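How to Clean Tile Grout in a Small Bathroom

My mother-in-law, Anisa Halim, has lived in the same apartment for longer than I have been married to her son, and in all that time I never once saw a dark line between her bathroom tiles. When Zulkifli and I moved into our own place in June, I asked her to come over and teach me, and she spent a whole afternoon on my bath mat with her sleeves rolled up. What follows is more or less what she showed me, plus a few things I've picked up since (mostly by doing them wrong the first time!).

What you'll need

Baking soda, dish soap, a small bowl, an old toothbrush, a spray bottle, plenty of warm water, and two or three rags you don't care about. A folded towel for your knees is a kindness to yourself. Please don't skip the rubber gloves either, even though nothing here is very strong, because an hour of baking soda leaves your hands feeling like paper.

If your tile is marble, limestone or any other natural stone, stop and check with whoever sold it to you before you put anything on it. The method here is for ordinary glazed ceramic.

Step 1: Sweep, then rinse

Hair and lint turn into a gray sort of felt once they get wet, so sweep first, and get right into the corners. Then wipe the floor down with plain warm water and open the window or switch on the fan.

Step 2: Mix the paste

Put 200 grams of baking soda in the bowl with a good squirt of dish soap, then add water a spoonful at a time until it looks like thick yogurt. It should sit on the grout without running. Mine was far too thin on my first try and slid straight off the wall into the tub, so go slowly with the water.

Step 3: Spread it and leave it

Work in patches as wide as your arm can reach without shuffling. Press the paste along the lines with your finger and leave it alone for 7 minutes. I usually wipe down the mirror while I'm waiting.

Step 4: Scrub

Short back-and-forth strokes along the line, never across it, and lighter than you think. Wide floor brushes mostly skate over the tile and miss the grout, and I've gone back to a toothbrush every time.
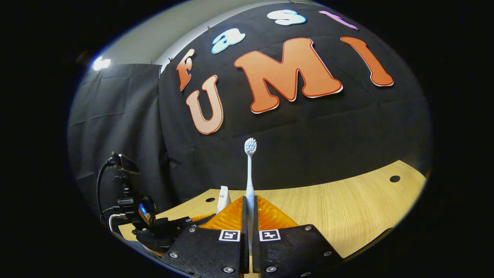 A plain white toothbrush will do for the narrow lines.

If the grout starts coming away as sand, you're pressing too hard or it's simply old and needs replacing. Our neighbor Darmawan Saragih redid his whole shower last year and says it isn't a terrible job, but that's a page for somebody braver than me.

Step 5: Rinse twice

Wipe up the paste with a damp rag, spray with clean water, and wipe again. A white haze after it dries means there's still soda on the tile, so just go over it once more.

Keeping it that way

Run a dry cloth over the shower walls in the evening, and give the corners by the drain a quick scrub when you think of it. Anisa does hers while the rice is cooking, and I've started doing the same.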